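Swimming at Niline Pool: where we've got to

21 Jul 2018

Well, it's been a week! If you've walked down past the weir lately you'll have seen the yellow notice still tied to the gate at Niline Pool, and if you've tried to buy so much as a stamp in Flinuvow you'll have been asked what you think about it. So I went along to the meeting at the Brastasura Hall on Thursday evening, sat at the back by the open door (it was boiling) and took notes on the back of a seed catalogue, which I've now spent most of this morning trying to read.

The short version is that the pool stays closed to swimmers for now, the water is going to be tested every week instead of once a month, and the council will look at the whole thing again in September. The petition to get it open before the school holidays finished on 976 names. It needed 1000 to get a full debate. You can imagine the groan that went round the hall when that was read out. Twenty-four names! I know at least three people in my own road who meant to sign and went on holiday instead.

The trouble started with the June sample, which came back with more bacteria in it than anybody wanted to see. The July one was better but still not good enough, and the rule the council goes by is two good results in a row before the gate is unlocked. With monthly testing that could have dragged on until the leaves came down. Weekly testing means we might know where we are a good deal sooner, and it's the one thing everybody in the hall seemed happy with, once we'd got past the question of who pays.

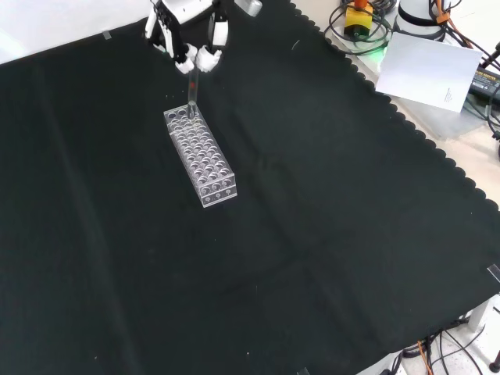
Virgil Dobre wanted to know why we couldn't simply have had weekly tests from the start, and said that with a river this low and this warm, a single bottle of water a month tells you what the pool was like on one morning and nothing much else. He got a round of applause for that. The answer from the top table was money, plus the time it takes to get a sample over to the lab, and I thought it was a fair answer if not a very cheerful one.

Each test costs £38. I'd expected it to be a lot more, and so had the woman next to me, who whispered that she'd spent more than that on her grandson's wetsuit. Griffiths, the ironmonger's, have offered to pay for the first four, so that's most of a month covered. After that there'll be a tin on the counter in the shop and another at the kiosk by the bridge. The kiosk is open as normal, by the way — it's only the water that's shut, and they'd like you to know they have ice lollies again.

I should say something about how the sampling works, as I'd got it wrong in my last piece and two of you wrote in to put me right. The water is taken from the deep end by the steps, where most people get in, and not from the shallow bit where the dogs go. It's done in the morning, it goes in a cool box, and it has to be at the lab the same day. Then you wait. The bacteria have to be given time to grow before they can be counted, so there's no hurrying it along however hard you ring them up. Results should go on the board by the gate and on the door of the hall.

As for where the muck is coming from, I came away not much the wiser. There are fields upstream with cattle that come down to drink, there's the overflow pipe behind the old laundry, and there's the plain fact that we've had hardly any rain. Less water in the Niline means whatever does get in isn't washed through. One man blamed the ducks and stuck to it for quite some time. The plan is to take a second sample further up, above the pipe, and compare the two, and if the top one is clean and the bottom one isn't then at least we'll know which way to point. 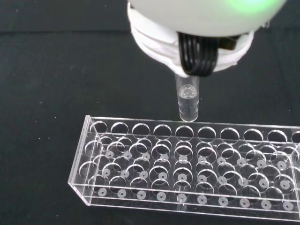
My children learnt to swim in that pool and so did I, and none of us ever had more than a cold, wrote one reader on Friday, who'd rather I didn't print her name. She thinks the grown-ups should be left to make up their own minds, with a sign saying what's in the water and no padlock. She also asks whether anyone was testing it at all when we were young, and what they'd have found if they had.

I've a lot of sympathy with that, I must admit. I swam there every summer until I was sixteen and swallowed pints of it. But I also remember that half my class was off with a bad stomach one July, and we all put it down to the school mince. Who knows? The doctor's surgery had asked for a few words to be read out at the meeting, and they were sensible: keep small children out, cover any cuts, wash your hands before you eat if you've been paddling, and don't swallow it. Dogs too, if you can stop them. I can't stop mine.

There was a bit of a row near the end over the lads who've been climbing the fence in the evenings. Some people want it made higher. Others said they'd done just the same at that age and that a higher fence only means a longer drop on the other side. It was left there, and the hall had to be cleared for badminton, so we all stood about outside in the car park and carried on arguing in the cool. Much nicer, really. I stayed far longer than I meant to and my tea was ruined.
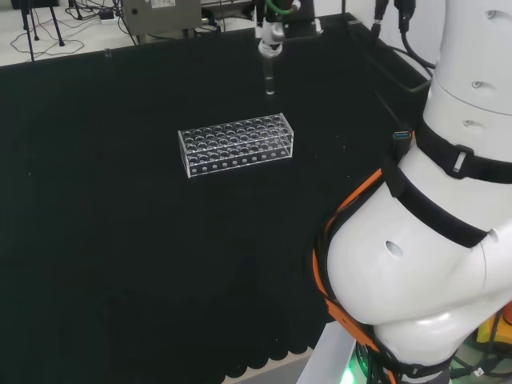
What's happening next

The first of the weekly samples will be taken on Monday morning, with the second one from above the pipe on the same day if somebody can get down the bank. The nettles are up to my shoulder there.

For anyone with a season ticket, you can have your money back or keep the ticket and use it next year. Ask at the kiosk and take the ticket with you.

In the meantime there's a minibus to the indoor baths on Wednesdays and Fridays, leaving from outside Griffiths at ten. It's got 20 seats and it was full last week, so put your name down at the library first. It's £2 return for grown-ups and free for children, and you'll need your own towel and a pound for the locker (you get it back).

If you've got old photos of the pool, the hall would love to borrow them for the noticeboard. I've found one of my mum on the top step in a rubber cap covered in flowers, and I'm taking it in on Tuesday.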